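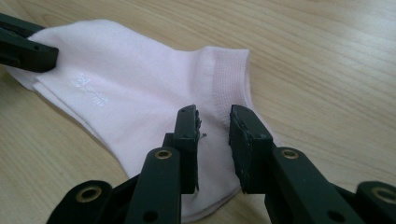

Page last modified: May 7, 2022

About Omgate
Omgate is a registered community laundry and linen service. It supplies 42 aged care homes and shelters from its centre in Wudau. The organisation was founded by Waltraud Danzer and is governed by a board of three.
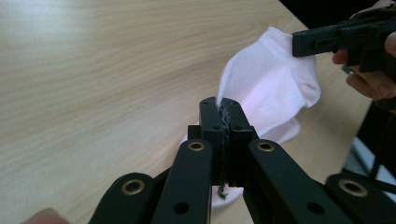
Our People
Leopold Thaler, General Manager
Roswitha Stöckli, Client Programmes
The annual general meeting is held each November and is open to all members.
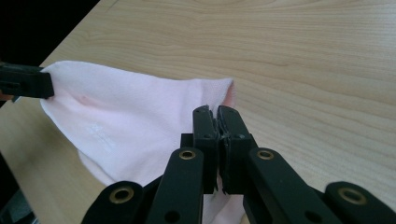

Pale pink cloth over a light wooden tabletop.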